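Skomemora Community Help > Teaching by Demonstration

Two-arm teleoperation: the basket arm drifts while I pick with the other one

Posted by Shaohua Lei, April 22, 2021
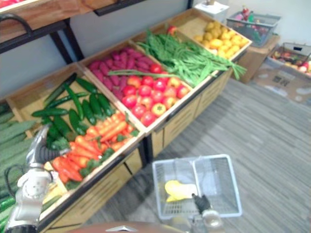
I am collecting demonstrations for a shopping task on a mock produce stand. The right arm should hold the wire basket and keep it quiet, and the left arm should pick one item from a bin and put it in the basket. I drive both arms by remote control with a pair of leader arms, and I watch through the head camera. The recording software is Vumero.

My problem is the following. When I reach with my left hand for something in the far bins, my right hand also moves a little. I don't feel it when it happens. Later, in the replay, I see the basket going down and turning toward the stand. In the worst episodes the left gripper opens where the basket was before, and the item falls on the carpet or hangs on the rim.

I have 1669 episodes so far. I went through the replay list and marked 930 of them as clean, meaning the basket stays in place well enough that I would be happy if the policy copied it. The others have drift of different sizes. Tomatoes and potatoes are mostly fine. The long things are the bad ones, the green beans and the cucumbers, for the reason that I must turn my left wrist a lot and then my right shoulder follows.

What I tried already:

I put a foam block under my right elbow. It helped for some minutes and then I was leaning on it and pushing the arm down.

I lowered the motion scaling of the right leader arm to half. The drift became smaller, but then it was slow and tiring to bring the basket up at the start of each episode.

I asked a colleague to hold the right leader arm while I used only the left. The basket was very steady, but we could not agree on the timing, and the left arm was often waiting.

I have two questions. Is it correct to freeze the right arm in software during the pick, or will the policy learn something strange from an arm that is perfectly still? And should I throw away the episodes with drift, or can they be used?

Thank you for reading. My English is not perfect, so please ask if something is not clear.

Xiaoqing Xie

Hello Shaohua. I had nearly the same trouble with a tray task last December, so I will write what we did.

Freezing is fine. We put a foot pedal on the follower side. When the pedal is down, the follower arm keeps its last commanded pose and ignores the leader. When the pedal goes up, you must not jump directly to the leader pose, because your hand has moved in the meantime and the arm will swing. Either you blend over a short time, or you do what we do now: on release, take the present leader pose as a new zero and continue with relative motion from there. The second way feels strange on the first day and natural afterwards.

About the still arm in the data: be careful what you write down as the action. In our first version the log kept the leader pose as the action even when the pedal was down. So the action said "move" and the arm did not move, and the policy learned to wander with the tray. It took us a long time to find this. Record the command that was really sent to the follower. Then a still arm is only a still arm, and the policy can learn it without difficulty.

One more point. If every basket is frozen in exactly the same pose, the policy will know only this pose. Change the height and the distance to the stand a little between episodes, before you press the pedal. We changed it after each 12 episodes and this was enough for us.

For the old episodes, I would not delete them. Sort them in two groups. In the first group the basket drifted, but you saw it and corrected the left arm, and the item went in. Keep these, they show a recovery. In the second group the item missed the basket. Take them out of the training set, but leave them on the disk. You may want them later for a success detector.

I would also check your view. From a head camera the basket is low in the picture, near to the body of the robot, and your eyes are on the bins. If Vumero lets you open a second window, put a crop of the basket there and make it big. My drift became smaller just from this, before we had any pedal.

Jiang_workshop

just use a stand for the basket?? why does the robot need to hold it. put it on a box and teach one arm, much easier

Shaohua Lei

Thank you both.

To Jiang_workshop: I agree it is easier, but the robot must later walk the basket along the stand — well, drive, it has no legs — and so the holding is a part of the task.

To Xiaoqing Xie: I looked in the log and you are right, it is the leader pose which is saved as action. I had not thought of it. I will change this first, before the pedal. We have a pedal in the drawer from the Wangate kit and it shows up as a keyboard, so I believe I can map it. Do you blend also the gripper command, or only the arm joints?

Xiaoqing Xie

Only the arm joints. The gripper must stay fully closed as long as the pedal is down, and after release I keep it closed until the leader gripper has been closed once. If you forget this, and your fingers are relaxed at the moment when you lift your foot, the basket goes on the floor with everything in it. Test it first with an empty basket.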